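3.2 접시 색 효과에 대한 재검토

접시의 색이 음식의 맛 지각이나 섭취량을 바꾼다는 주장은 지난 십여 년간 급식 설계와 외식업 안내서에 거의 상식처럼 인용되어 왔다. 그러나 인용의 빈도가 근거의 강도를 말해 주지는 않는다. 본 절에서는 이 주장의 출발점으로 자주 거론되는 Batista의 실험과, 이를 학교 급식으로 확장한 Wekska 조사를 차례로 살펴본다.

Gervásio Batista는 성인 참가자 192명에게 같은 과일을 흰색, 회색, 분홍색 접시에 담아 제시하고 단맛의 강도를 평정하게 하였다. 보고된 결과는 분홍색 접시 조건에서 단맛 평정이 가장 높았다는 것이다. 문제는 조건 간 차이가 척도 한 눈금에도 미치지 못했고, 참가자가 접시의 색을 미리 알고 있었다는 점이다. 세 조건을 모두 경험한 참가자라면 연구의 의도를 짐작하기 어렵지 않다. 원 논문은 이 가능성을 각주 하나로 처리하였으며, 사후 면담에서 참가자의 추측을 물었는지는 밝히지 않았다.

자극의 선택도 따져 볼 필요가 있다. 바나나는 숙성도에 따라 당도가 크게 달라지는 과일이다. 그런데도 논문에는 구입 시점과 보관 조건이 기재되어 있지 않다. 껍질을 벗기지 않은 상태로 먼저 보여 준 뒤 조각을 따로 시식하게 한 절차 역시 석연치 않다. 시식 시점에는 접시가 이미 치워져 있었으므로, 측정된 것이 접시 색의 영향인지 껍질 색에 대한 기억인지 구분할 방법이 없다. 노란 과일과 연분홍 바탕의 조합(그림 1)은 색 대비가 뚜렷하지만, 대비가 뚜렷하다는 사실에서 단맛의 변화가 곧바로 도출되지는 않는다.

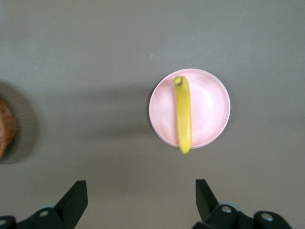 그림 1. 연분홍색 접시 위의 바나나.

3.3 급식 현장 자료의 한계

Wekska 조사는 Wikau 지역의 학교 3곳에서 학생 357명의 과일 잔반량을 측정한 것으로, 실험실 밖의 증거로는 가장 자주 인용된다. 조사자들은 밝은색 접시를 도입한 뒤 잔반이 줄었다고 결론지었다. 그러나 접시 교체는 12월 방학 직전에 이루어졌고, 같은 시기에 식단표와 배식 순서도 바뀌었다. 비교 학교를 두지 않은 전후 설계에서 이 셋의 영향을 분리하는 것은 불가능하다. 잔반의 무게를 학급 단위로 합산한 점도 문제이다. 학생 개인은 독립된 관측치로 취급되었으나 실제 측정 단위는 학급이었으므로, 보고된 신뢰구간은 지나치게 좁을 수밖에 없다.

이후 Bataineh 연구진은 접시의 재질과 무게를 통제한 반복 실험을 수행하였다. 총 935회의 평정을 분석한 결과 색의 주효과는 유의하지 않았고, 무게의 효과만 약하게 남았다. 이 결과 또한 과대평가해서는 안 된다. 참가자 대부분이 같은 학과의 학부생이었고, 조명은 한 종류만 사용되었다. 다만 적어도 선행 연구의 효과가 조건을 조금만 바꾸어도 유지되지 않는다는 점은 보여 준다.

Gereck 척도를 사용한 후속 분석들도 사정은 비슷하다. 이 척도는 ‘맛있어 보임’과 ‘달 것 같음’을 한 요인으로 묶는데, 두 문항의 상관이 높다는 것 외에 그렇게 묶을 이론적 근거는 제시된 바 없다. 접시 색이 음식의 외관에 대한 호감을 높인다는 것과 단맛 지각을 바꾼다는 것은 다른 주장이다. 전자는 그럴듯하지만 후자는 아직 입증되지 않았다. 두 주장을 하나의 점수로 합치면 약한 증거가 강해 보이는 결과를 낳는다.

급식 정책의 관점에서도 신중할 필요가 있다. 식기 전량 교체에는 적지 않은 예산이 들며, 그 비용으로 과일의 품질이나 배식 시간을 개선했을 때의 효과와 비교한 연구는 찾지 못하였다. 본 연구의 본실험에서는 접시 색을 독립변수로 두지 않고 무광 흰색 접시로 고정하였다. 이는 색의 효과가 없다고 단정해서가 아니라, 현재의 자료로는 효과의 방향조차 예측하기 어렵다고 판단했기 때문이다. 과일의 숙성도는 매회 시식 전에 굴절당도계로 측정하여 공변량으로 투입하였고, 측정 절차는 4.1절에 기술한다.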